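Relatório de projeto: o consumo fantasma compensa a régua?

Unidade curricular de Energia e Sociedade, 2.º ano
Entregue em 2024-02-15

1. Ponto de partida

Quase todos os folhetos de poupança doméstica repetem o mesmo conselho: desligar os aparelhos na tomada, porque em espera continuam a gastar. O conselho é barato de dar e difícil de contestar. Quisemos saber quanto vale numa casa de estudantes, e partimos desconfiados. Nenhum dos folhetos que lemos indicava em que aparelhos se tinha medido, durante quanto tempo ou com que instrumento, e dois deles usavam a mesma frase, palavra por palavra.

O folheto distribuído na residência Lisedau vai mais longe e promete uma poupança "visível na fatura" a quem comprar uma régua com interruptor. Visível para quem? Na residência a eletricidade está incluída na renda, e nenhum morador recebe fatura.

2. O que medimos

Escolhemos 7 postos de estudo, 5 na residência Lisedau e 2 na sala comum da Rua Tóth. Em cada um ligámos um medidor Tunska entre a parede e a régua e deixámo-lo a registar. No total ficámos com 2.444 leituras aproveitáveis. As restantes foram deitadas fora, quase sempre porque alguém desligou o medidor para carregar o telemóvel e não o voltou a ligar. Não tentámos reconstruir esses buracos.

Considerámos "em espera" qualquer período em que o dono do posto disse não estar a trabalhar. A definição é fraca. Um portátil fechado a atualizar o sistema conta, neste critério, como aparelho em espera, e não temos maneira de o separar. Pedimos a cada participante que anotasse as horas de trabalho numa folha, e as folhas foram preenchidas com zelo muito desigual. Uma delas tem a mesma hora de início e de fim todos os dias, o que nos custa a acreditar.

3. A secretária como unidade

Os estudos que consultámos tratam cada aparelho em separado: o televisor, a consola, o carregador. Numa secretária real as coisas estão ligadas em cadeia e o hábito pesa mais do que a etiqueta energética. Há ecrãs que passam dias sem ser usados e outros que ficam acesos sem ninguém à frente. A régua corta tudo ao mesmo tempo, e foi esse o argumento mais ouvido contra ela: quem quer manter uma coisa ligada acaba por manter todas.
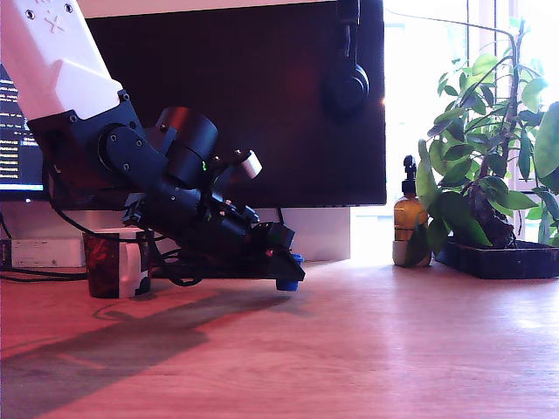
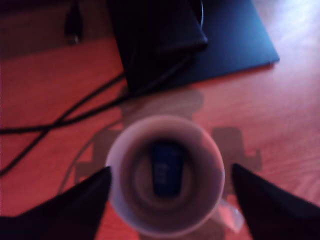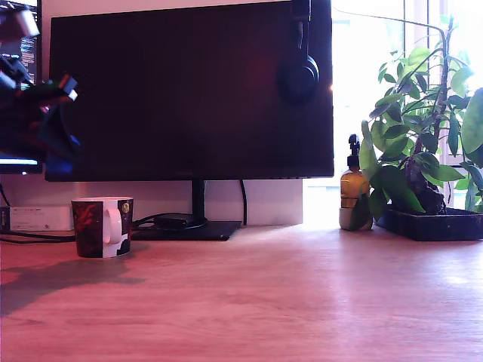

Figura 3 (última das três imagens). Dois monitores na mesma secretária, o maior desligado e o da esquerda ligado.

4. Resultados

O consumo em espera existe e é pequeno. Nos postos com um só ecrã, a diferença entre régua ligada e régua desligada confundiu-se muitas vezes com a margem do próprio medidor. Nos postos com impressora notou-se melhor, mas tínhamos poucos e não queremos tirar daí uma regra.

O que pesou mesmo foi o tempo em que o equipamento ficou ligado sem uso, com o ecrã aceso ou o computador em pleno funcionamento. Isso não é consumo fantasma, embora os folhetos o metam no mesmo saco. Suspeitamos que boa parte dos valores generosos que circulam resulte desta mistura. É uma suspeita: para a provar precisaríamos dos dados de quem fez os folhetos, e pedimo-los sem obter resposta.

Comparámos ainda a régua simples com a régua "inteligente" Vidska, que corta a corrente sozinha quando deteta pouca carga. A caixa fala em poupança automática. Esquece-se de referir que a régua também precisa de corrente para estar à escuta. Num dos postos, o total com a Vidska ficou acima do total com a régua comum. Pode ter sido acaso, com um só posto e uma semana de exames pelo meio.

5. Reservas

A amostra é pequena e foi escolhida por conveniência. Os participantes sabiam que estavam a ser medidos e alguns disseram que passaram a desligar mais coisas por vergonha. As medições decorreram no inverno, com aquecedores portáteis em certos quartos; tirámo-los da régua, mas só temos a palavra dos moradores de que lá não voltaram. Também não calibrámos o Tunska contra um instrumento de referência, por não haver nenhum disponível no laboratório.

6. O que recomendaríamos

Que se desligue o ecrã quando se sai e que se suspenda o computador. A compra de uma régua nova para poupar em espera parece-nos mal sustentada, pelo menos para quem só tem um portátil e um candeeiro. Se a residência quiser manter o folheto, devia retirar a frase sobre a fatura e indicar a origem dos números.

Anexos: folhas de registo dos postos (digitalizadas), tabela de leituras excluídas, cópia do folheto.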